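Vorkolwood progress report, August 20, 2023

Hi Dörte,

You asked for something you could forward to the rest of the Fragkou fund without having to translate it first, so I've kept the engine talk to a minimum. Short version: the game runs, people are playing it, and we're behind on one thing that matters (saves, see further down).

When I last wrote, in March, we had the river level and not much else. We now have the river, the sawmill and most of the Jevbridge chapter, which is the bit everybody liked in the pitch. You can start a new game on the console dev kit, walk the whole valley and get to the bridge without a loading screen. I'm really chuffed about that one! Detlef Lammers rewrote the streaming code twice to get there and the second go is miles better than the first.

The closed test has gone well too. We sent out 800 keys and 87 people have finished everything that's in the build. Most of the others stopped at the sawmill puzzle, so that puzzle is getting an extra clue and a shorter walk back when you fail it. We got about 2,000 comments through the in-game form – a fair few of them just say "more otters" – and Detlef has been sorting them by chapter.

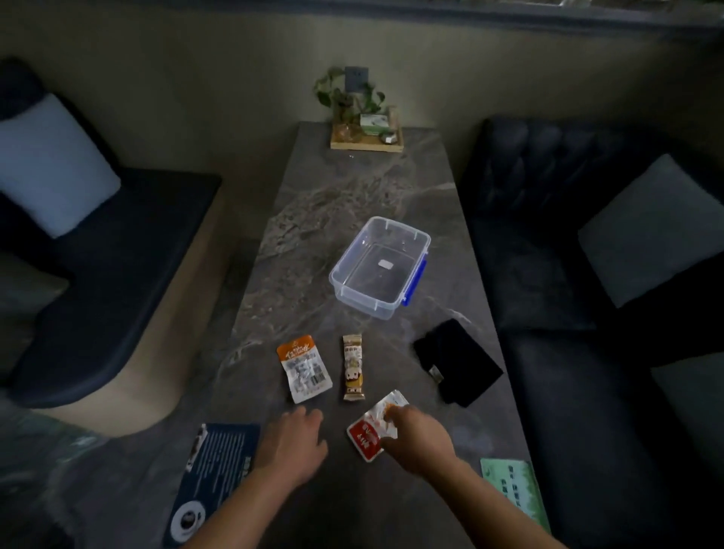 The long table, with the pothos at the far end.

Now the saves. On PC they work fine. On console, if you quit while the game is autosaving, it can bring you back at the start of the chapter with an empty backpack. We know which part is doing it (the inventory gets written separately from the player's position) and the fix means changing the save format, so testers will lose their progress once when it goes in. I'd rather do that now than after launch. It has pushed the controller remapping screen back, and I haven't started on colour options for the map yet, which I'd promised you for this report. Sorry about that.

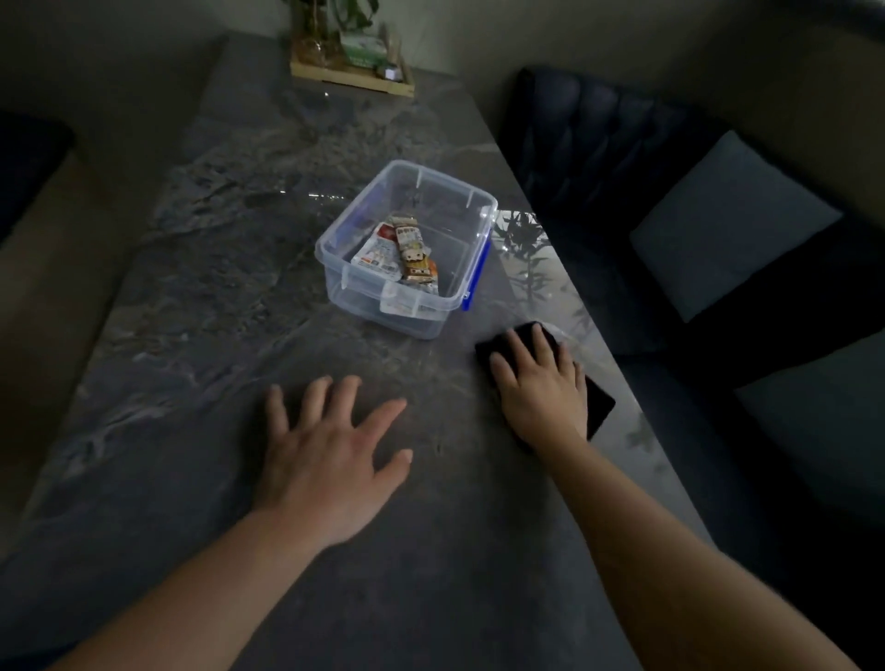
Sound is in better shape. Dinow delivered all the music for the first two chapters and the bridge theme is gorgeous, even through my terrible headphones. They still owe us the winter tracks, but we don't need those until the snow goes in.

On money, we're inside the budget for this stage. The localisation line is untouched and I'd like to move part of it to console testing, if you're happy with that. I'll send the figures separately.

Next up:

New save format on all platforms
Sawmill puzzle changes
Controller remapping and map colours
3 new side quests for Jevbridge

Could you let me know about the localisation money before I book the testers? Everything else can wait until our next call.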